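Salazar Street Recycling Pilot, progress note for November
To: Amna Kiani, Barnico Fund
From: Nidia Arboleda

Amna, quick one before the Friday call. Full budget sheet still with Eusebio, he's chasing two invoices.

Sign-ups. 313 households now, up from 208, so 105 new since last report. Most came through the school mailing, hardly any from the door hangers. Would drop the hangers next round and put the money into a second mailing.

Pickup. Soltlow truck missed the north side twice. Rafia has talked to them and we have a new contact there, mornings only. 68 bins still to deliver, lids came in the wrong size and went back.

Spending. $692 left in the printing line. Asking to move it to translation, the Spanish leaflet needs a redo and there's no Urdu one at all yet. Need a yes from you in writing.

Sorting talks. Amparo did three, library and both schools. Same questions every time: caps on or off, and what to do with tissues and napkins. People put them in with paper. Will go on page one of teh new leaflet.
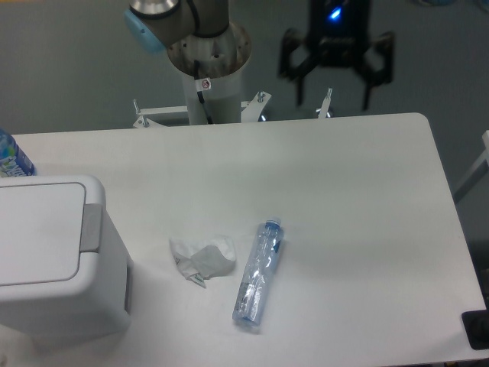 Crushed bottle and a crumpled tissue or napkin. Only the bottle goes in the blue bin.

Still open: winter storage for the spare bins, and who covers for Rafia in January. Will send the budget sheet seperately once Eusebio has it.

Nidia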